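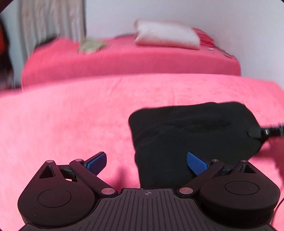

Giltetti Polling Place Kit
Booths, ballot box, seals and signs for local elections

Home / Election equipment / Polling place kits / Giltetti

In stock. Ships flat on one pallet.

Overview

We love this kit. The Giltetti is a full set of furniture and supplies for one small polling place, the kind you set up in a library meeting room or a school gym for a town council race, a school board seat or a water district measure. Everything in it folds, stacks or nests, and the whole thing goes back into two wheeled cases at the end of the night. If you've ever tried to get an old steel booth through a side door in the dark, you'll see why we get so excited about wheels!

The kit was designed by Plostetti, who have been making voting booths for small towns for a long time and who still make the hinges themselves. We worked with them on the changes for this version, mostly to the booth legs and the ballot box lid, and we're really pleased with how it came out.

What comes in the kit

Four standing booths with privacy wings
One seated booth, wide enough for a wheelchair
One ballot box with hinged lid and slot cover
200 numbered pull-tight seals
100 pens, blue barrel, black ink
Sign set: Vote Here, Enter, Exit, arrows left and right, No Campaigning Past This Point
Two folding sign stands
Tape measure on a reel for marking the no-campaigning line
Check-in table divider with last-name letter cards
Two wheeled cases with lockable latches
Setup card and packing card, both laminated

Chairs and tables aren't part of the kit. Most buildings have plenty.

The booths

Each booth is a writing shelf with three tall wings, on four legs that screw into corner sockets. The legs are all the same length, so you can stop hunting for the right one. On the old version there were front legs and back legs, and they looked almost alike, and every town we talked to had at some point put a booth together leaning forward. All the legs match now and any leg fits any corner.

The wings go up well past shoulder height for most adults. They fold flat over the shelf for storage and click when they're open all the way (a very satisfying click). The shelf has a raised lip at the front, so pens and ballots stay put, and a clip on the back wing for a sample ballot or an instruction sheet. The clip holds a letter-size or legal-size page.

Lights are an add-on. If you're voting in a church basement or an older hall, we'd suggest getting them. The Stukico clip-on light fits the back wing without tools, runs on regular AA batteries, and throws a soft even light over the whole shelf. It doesn't glare off coated ballot paper, and that was the problem with the bendy-neck lamps a lot of towns use.

The seated booth

This one deserves its own paragraph. It has the same shelf and wings as the standing booths, but it's wider, it sits lower, and there's no crossbar at the front to bump knees or footrests. The shelf height can be changed with a pin on each leg. It's steady enough to lean on. Plenty of voters who don't use a wheelchair pick it too, just to sit down with a long ballot, so it's worth keeping a chair close by that can be moved out of the way quickly.

Put it where there's a clear turn in front of it and keep the wings facing a wall.

The ballot box

The box is rigid white plastic with clear side windows, so anyone watching can see that it's empty before voting starts. It holds 200 folded letter-size ballots before you'd want to swap it out. For bigger precincts we sell the box by itself as well, and the spare stacks inside the first one if you take the lid off.

The lid closes on a long hinge with seal points on both front corners and one on the slot cover. The slot cover is our favorite change. It slides across and seals shut when the polls close, so the box can travel to the count with the slot blocked. On the old box people used packing tape for this, and then had to cut it off again in front of everyone.

Handles are molded in on both ends. A full box is easy for two people to carry and fine for one.

The seals

Numbered in order, printed on both sides, and they break cleanly when you twist them. They come in strips in a flat envelope with a log sheet for writing down which number went on which point and when. Towns that use a lot of them can order refill packs in red, yellow or green. Some places use a different color for the evening seals, and that makes the log much easier to read later.

The seals don't fit the big padlock-style loops on older steel boxes. If you have one of those, ask us for the longer Kırmızıgül seal, which has a thinner tail.

Signs

Big plain letters, dark blue on white, and readable from across a parking lot. The sign set in the standard kit is in English. You can add Spanish, Chinese, Vietnamese, Tagalog, Korean or Turkish panels, and they're made to the same size so that two languages fit side by side on one stand. The blank panels take dry-erase marker if you need to write a room number or a detour.

Please check your own state's rules for the distance of the no-campaigning line before you put the sign out. It's different from state to state, and the kit's tape measure is marked in feet only.

Setting up

Two people can have the room ready before the coffee's done. We'd start with the check-in table, since everything else follows from where the line of voters is going to stand. Then put the booths along the wall farthest from the door with the open sides facing the wall, and leave room to walk behind them. The ballot box goes near the exit, in plain view of the check-in table. Signs go last.

The setup card in the lid of the large case has a drawing of three room shapes: long and narrow, square, and L-shaped. The L-shaped one was added for a town that votes in the hallway outside its fire station's meeting room, and we've since heard from a good number of other places with a room just like it.

Open the booths' wings before you put the legs on. It works the other way around too, but it's more awkward.

Packing up

Legs go in the long sleeve, all together. Booths stack on their backs in the large case with the foam sheets in between. The ballot box rides in the small case if it's empty. Count the letter cards for the check-in divider before you close up (the Q card likes to hide behind the P).

Wipe the shelves with mild soap and water. Skip bleach wipes on the box windows, which go cloudy over time.

Size and weight

Large case, packed: 43 pounds
Small case: light enough for one hand
Booth footprint, standing: a little over two feet square
Fits through: any standard interior door, most car hatchbacks
Case color: gray
Booth color: white with blue wing edges, or all white

Who it suits

It's a good match for a single precinct with a steady flow of voters and one or two rushes a day. It's also been used for union votes, tribal council elections, homeowner association boards and student government, and we think it's great for all of them. If your precinct gets long lines in a presidential year, add a pack of extra booths. They use the same legs and they'll fit in the same large case.

It isn't a voting machine and it doesn't replace one. Towns that use scanners usually set the ballot box next to the scanner and keep it for ballots that have to be held aside. The booth shelf isn't rated for a touchscreen unit. For those, look at the Plostetti heavy cart.

Parts and repairs

Every piece can be ordered alone, including legs, corner sockets, hinge pins, latches, wheels and the little clip on the back wing. The part number is molded into each piece. Parts for the older kit are still made, and old booths can take the new legs with a socket adapter.

Orders for November should reach us by the end of September, and the extra language panels take a bit longer than the rest.

Goes well with

Stukico clip-on booth light
Seal refill pack
Extra standing booth
Spare ballot box
Magnifier sheet, letter size
Curbside voting sign with bell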